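Unit 4 Handout: Evaluating a Handheld Demonstration Kit
Instructor: Hagos Habte
Revised Oct 6, 2025

Reading before class: sections 2 and 3 of the Lellau kit manual. The Posel comparison sheet is optional.

4.1 Purpose

This unit covers how to assess a commercial kit for recording manipulation demonstrations by hand. The product under review is the Lellau two-hand kit. The same criteria apply to the Posel single-hand kit, which is covered in Unit 5. Students should be able to fill out the evaluation form at the end of this handout without further instruction.

4.2 What the kit is sold to do

The vendor offers the kit as a way to collect training data without a robot arm on site. An operator performs a task with a gripper in each hand. The position of each gripper and the opening of its jaws are logged along with video. A policy trained on those logs is then run on an arm fitted with matching jaws.

Two claims in the sales sheet matter for this course:

Claim A. A new operator reaches usable output within one session.
Claim B. Gripper pose stays recoverable through ordinary tabletop work.

Claim A is tested in the lab. Claim B can be checked in part from recorded footage.

4.3 Weight and balance

Each gripper weighs 659 g as delivered. The sales sheet lists 700 g, which includes the wrist lanyard. Most of the mass sits ahead of the grip, so fatigue shows up first in the forearm. Log the time of each rest break. Do not average the left and right hands together.

4.4 Session yield

In the January trial, the Oko group recorded 268 episodes with the Lellau kit. Of these, 244 passed the import check. The rejected episodes fell into two classes: lost pose and operator stop. Report the classes separately. A kit with a high operator-stop count has an ergonomics problem, and a better tracker will not fix it.

4.5 Marker visibility

Pose recovery depends on how many marker faces the camera can resolve. One face gives a usable but noisy estimate, and the error is largest in tilt. Two or more faces at different angles constrain the solution much better. Özkan's notes, handed out in Unit 2, give the derivation.
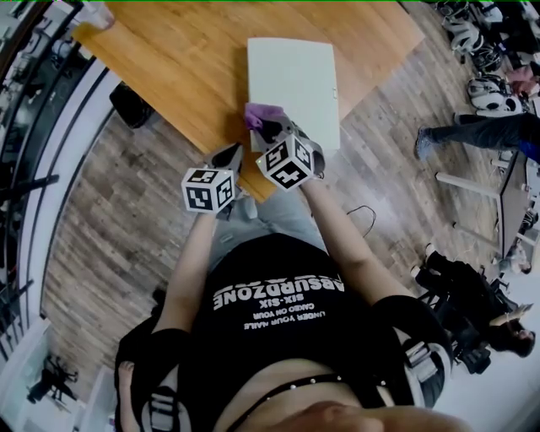

Wiping is a useful test task for Claim B. The cloth deforms, contact with the surface is continuous, and the wrist turns through a wide range over a full pass. With the purple cloth bunched at the corner of the white board, the cube on the right gripper presents three faces to the head camera and the cube on the left presents two. Both are above the single-face case. Score this as favorable for the pose shown, and do not extend the score to the rest of the stroke. The left jaws hold nothing at this point, so the view says little about two-handed grasping. Use the folding task for that.

4.6 Evaluation form

Fill in one form per operator.

Task name and episode range
Rest breaks, with times
Episodes rejected for lost pose
Episodes rejected for operator stop
Lowest face count, left cube
Lowest face count, right cube
Comments on jaw fit for the object used

Forms are due before the Unit 5 lab. Late forms are not graded, but the data still goes into the shared log.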